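The Tape Stays on the Table
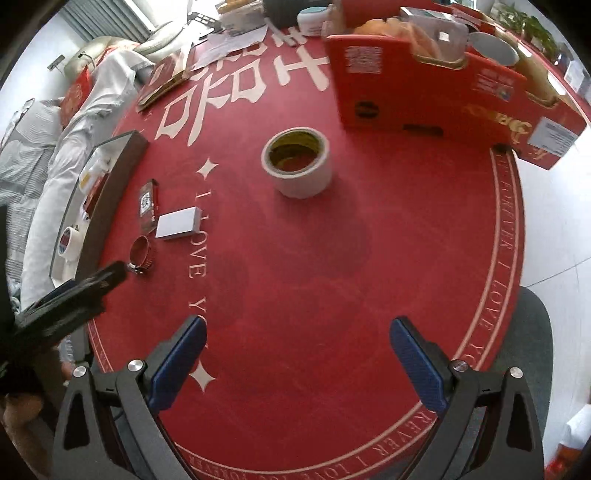 BARBOSA, June —

Cremilda Figueiredo wraps every order on the same round table. The cover is deep red, with cream lettering that repeats "FOREVER I LOVE YOU" along the border, and a wide roll of white tape stands on it.

Figueiredo runs Bevska, a mail-order gift shop, from her apartment. She shipped 709 parcels last year. She bought the cover secondhand and kept it because small things show up well against red.

"I used to put the tape in a drawer," she says. "Then I'd have a box half folded and both hands full."

Her next batch is 307 boxes, due out by the end of the month.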